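Acta de la reunión del grupo de lectura y cacharreo "Máquinas y tareas de casa"
Miércoles, 19:00, sala pequeña de Ruggiero
Toma nota: una servidora, otra vez

Empezamos con diez minutos de retraso por culpa de la cafetera, que también es una máquina y tampoco colabora. El acta anterior se aprueba con una corrección: donde puse que la aspiradora de Hondley "limpia sola" tiene que decir "limpia sola si antes le recoges el suelo". Tenían razón los que protestaron, la mía se sigue comiendo los flecos de la alfombra.

1. ¿Qué tareas pueden hacer ya?

Este era el punto gordo y nos llevó casi toda la tarde. Yo llegaba con la idea de que lo de fregar y barrer está más o menos resuelto y que lo que falta es recoger, o sea, levantar del suelo lo que sea que haya en el suelo. Hubo bastante acuerdo, con matices. El compañero que trabaja en el almacén de Katico contó que allí las cajas iguales van como la seda, pero que en cuanto llega una cubeta de devoluciones con cosas mezcladas la línea se para y tiene que ir una persona. Una bufanda, unas gafas, un cargador con el cable enredado... cada cosa se coge por un sitio distinto, y eso nosotros lo hacemos sin pensar.

Se leyó en voz alta la hoja que trajo él de su turno: 289 artículos de devolución en la cubeta, 174 recogidos por el brazo sin ayuda. A mí me pareció muchísimo (¡yo esperaba la mitad!) y a la compañera de la tienda de juguetes le pareció poquísimo, y estuvimos un buen rato con eso. Su argumento es que en una tienda no te vale un ayudante que te deja sin hacer todo lo difícil, porque lo difícil es justo lo que te quita la tarde. El mío es que a mí en casa me quitan una parte de los trastos del salón y firmo ahora mismo. Queda en el acta que no nos pusimos de acuerdo.

2. El cuarto de los niños

Propuse esta tarea como prueba de fuego y me mantengo. No hay dos piezas que se parezcan, las hay blandas, las hay con cuernos, las hay tumbadas y de pie, y siempre aparece algo que no es un juguete y que no se puede tratar a lo bruto. Se preguntó si coger y guardar son la misma tarea. Yo digo que no: coger es la mitad y luego hay que saber dónde va. En mi casa los animales van en una caja y los coches en otra, y como los mezcles hay drama a la hora de la cena.

Alguien comentó que bastaría con echarlo todo a un mismo cajón. Se le recordó que eso ya lo hace mi hijo pequeño, gratis.

3. Precio y alquiler

La gente de Drengate nos pasó por correo unas condiciones de alquiler por meses y nos pareció caro para un taller de barrio. Además no queda claro quién lo arregla si se estropea un dedo de la pinza. Se acuerda escribir preguntando 3 cosas: la reparación, el transporte y si incluye a alguien que lo deje ajustado el primer día. Me encargo yo, que para eso tengo el correo abierto.

También salió lo del ruido. Los vecinos de arriba del taller ya se quejan del compresor, así que lo dejamos apuntado sin decidir nada.

4. Ruegos y preguntas

Se pide que en la próxima reunión hablemos de doblar ropa, tema que aplazamos desde marzo. Se pide también que no lo aplacemos más, y la que lo pide soy yo, con tres lavadoras encima de la cama.

Una asistente preguntó si de verdad queremos que una máquina haga estas cosas o si lo que queremos es tener menos cosas. Silencio general y luego todo el mundo a la vez. Yo defendí que las dos, pero reconozco que no se me entendió mucho con el barullo.

Sobre las pinzas de dos dedos, que habíamos dejado a medias en el punto 1, se volvió al final ya con los abrigos puestos. El del almacén insiste en que con dos dedos se hace más de lo que parece, y que lo complicado es decidir por dónde entrar cuando tienes las cosas repartidas y cada una apoyada a su manera.

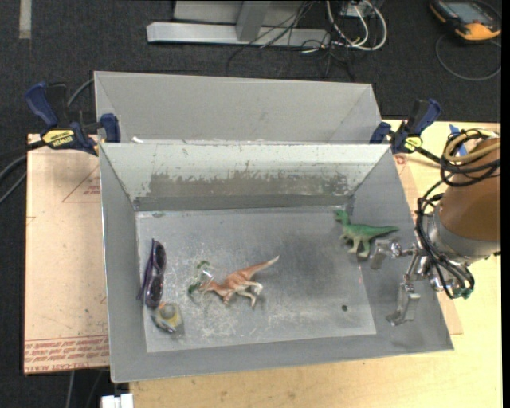

Yo le dije que me lo creo, pero que quiero ver lo mismo con calcetines. Quedó en preguntar en su turno y traer la respuesta a la próxima, que será a la misma hora y en la misma sala si Ruggiero no nos la quita. Se levanta la sesión a las nueve menos cuarto.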